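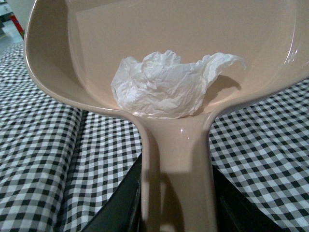
Drita Dumitrescu would rather have a machine that finished one dull job than one that started ten. She put the point to the panel on Sunday, at the close of a two-day open session on household robots in Wikau, and it set the tone for most of what followed.

The session was run by Curusa, a small firm that tests home robots for housing providers. It looked at light cleaning: picking up litter with a dustpan, moving brushes and dishes, and clearing small items off bedside furniture. Tickets were free and 700 people signed up, with 600 turning up over the weekend.

Curusa's position is that the machines are getting better at single actions and are still poor at whole chores. Holding a dustpan by its handle is one action. Cleaning a bedroom is a long string of them, and someone has to decide what counts as rubbish and what belongs where it is.

Siyabonga Dlamini, head of testing at the firm, said soft and shiny things remained the hardest. A tissue changes shape every time it is touched. Glossy plastic throws back light and can confuse a camera. Checked or striped cloth adds to the trouble, he said, as the pattern shifts whenever the fabric folds.

"People ask me when it will do the whole house," he said. "I tell them to ask me about the dustpan first."

The firm scores each chore out of 15, with marks for finishing, for care with other objects and for the time taken. It will not publish results until September, when it has worked through a list of 1,000 short tasks. Dlamini would not say how many had been done so far.
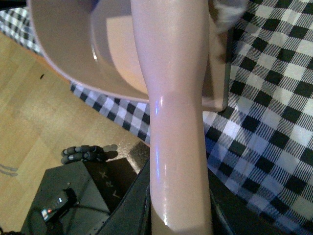
Shops are watching too

Retailers have an interest in the same work. Gillies, which runs homeware shops in the area, sent two of its floor managers to the session. Naledi Ngubane, one of the pair, said staff spent a good part of each evening putting returned items back on shelves and sweeping between the aisles.

She said the company had no plans to buy anything this year. A machine would need to cope with stock it had not seen before, and to keep out of the way of customers with pushchairs. Sweeping after closing time looked the more likely starting point.

Price was raised several times. Curusa does not sell robots and gave no figures, but Dlamini said upkeep should be counted along with the purchase, including the hours a person spends setting up and putting right mistakes.
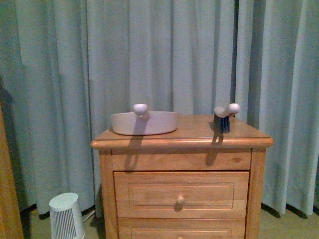 For Precious Kekana the bedside table matters more than the floor. Bending to sweep can be put off for a day, she told the meeting, but a glass or a pair of spectacles has to be within reach every night, and she would want to know it had been put back in the same spot.

Thabiso Botha asked whether tenants would be able to refuse a machine if a landlord brought one in. Curusa said that was a matter for each housing provider, and that its own trials take place only with written consent.

A second open session will be held at the Lolinine hall after the results come out. Booking has not opened yet.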